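Will a robot ever do my packing?

2019-03-14

I spent most of last Saturday flattening boxes. We moved in December and I'm still at it, which tells you how good I am at this sort of thing, and somewhere in the middle of the pile I started wondering when a machine is going to do it for me. We've got a robot hoover already (it's called Irura, because that was the name on the router at the old house and it seemed a shame to lose it). Irura does the hall very nicely and then eats a sock.

So I've been reading up, and last week I went along to an open evening at Pruvevach, a small automation outfit on the industrial estate past the garden centre. They had tea, they had biscuits, and they had two arms working on the sort of jobs I do badly at home. I loved it! I stayed until they started putting the chairs away.

The thing that struck me is how much of a chore is made of tiny decisions. Take a box. You pick it up, you find the flap, you work out which way the crease wants to go, and you do all that while thinking about what's for dinner. A machine has to work out where the flap is to begin with, and a flap looks different every time it moves. Then there's the shine off the table, and the shadow behind the box, and the bits and pieces half hidden next to it.

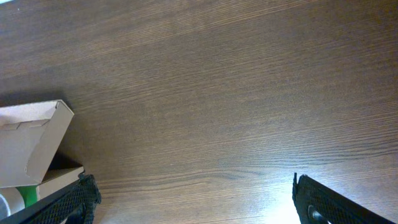
What they're good at already

Same thing, same place, all day long. One of the chaps there used to work at Fustitz, who do packing for mail order firms, and he told me a line there gets through over 200 cartons an hour with hardly anyone touching them. But every carton arrives the same size, facing the same way, with nothing else on the belt. My kitchen table has never once been like that.

What they're not good at yet

Anything soft, anything bendy, anything that's been left in a heap. I asked about folding towels and got a long sigh. Thin card is a pain as well – squeeze too hard and it crumples, too gently and it slides off. The Fankhauser brochure I brought home says home robots are 7 years away, but I'm fairly sure I read the same thing in a magazine when I was at school.

I came away quite cheerful, mind you. Two fingers and a camera can do a lot more than I'd expected, even if I'd still beat them at a shoebox. I'd happily pay for one that only did recycling. It could be slow, it could take all night, I really wouldn't care as long as the box pile was gone by breakfast.

Anyway, the spare room is next, and Irura is stuck under the sofa again.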